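Kitchen Tool Storage and Counter Use in a Shared Student Kitchen
Project report, Household Systems course, Rimness
May 27, 2023
15 shares | 2 comments

1. Background

The kitchen on the upper floor of Avram House is used by 6 residents. It has one worktable and one drawer for cooking tools. In February the residents reported that long-handled tools were hard to find and that the table was rarely clear enough to prepare food on. This project measured the existing storage, proposed a new layout and tested it. Tools and table were considered together, as most of the clutter on the table came out of the drawer.

The table has a light wood-grain top. The tools include a beige spatula with a white slotted head, marked SUPOR on the handle.

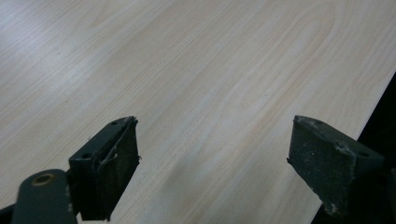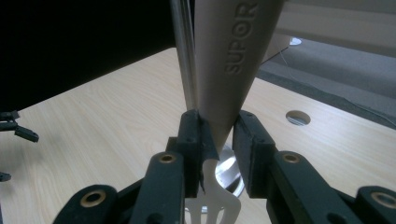 2. Existing storage

The drawer has an inside length of 375 mm. Tools longer than this had to be placed on the diagonal, and each diagonal tool blocked the space on both sides of it. Residents who could not close the drawer left the longest tools on the table. Slotted tools caused a second problem: thin handles and whisk wires passed through the slots, so that lifting one tool lifted several.

Three storage methods were compared:

Drawer with dividers. Low cost, but the length limit remains.
Wall rail with hooks. Good access. It requires a hole in the handle, and part of the set has none.
Upright holder on the table. Accepts any length, takes up a small area of the table.

The upright holder was selected for long tools, with the drawer kept for short ones. A Vakness holder was bought. It is a plain steel cylinder with a removable base – the base matters, as water from washed tools collects there and has to be emptied.

3. Layout of the table

The table was divided into 2 zones. The rear zone, against the wall, holds the tool holder, the salt and the cutting boards. The front zone is kept clear between meals. The boundary was first marked with masking tape, which lifted at the corners after repeated wiping and was replaced with a printed strip from Jurnus.

4. Test

The layout was used for 15 days. Residents recorded on a sheet by the door whether the front zone was clear when they entered and whether the tool they wanted was in its place. Entries were made by hand and some meals were not recorded, mainly breakfasts.

The front zone was reported clear more often in the second week than in the first. Long tools were nearly always returned to the holder. Short tools did less well, and peelers in particular were left beside the sink. One resident asked for tools to be stored head down to keep the heads free of dust. This was tried and dropped, as the handles alone were difficult to tell apart.

5. Limits and further work

The sheet depended on residents remembering to fill it in. No count was made of the time spent looking for tools before the change, so a direct comparison is not possible. A repeat of the test should include a baseline period and a separate place for peelers – a small hook near the sink would be enough. The drawer dividers have been cut but were not installed before the end of the project.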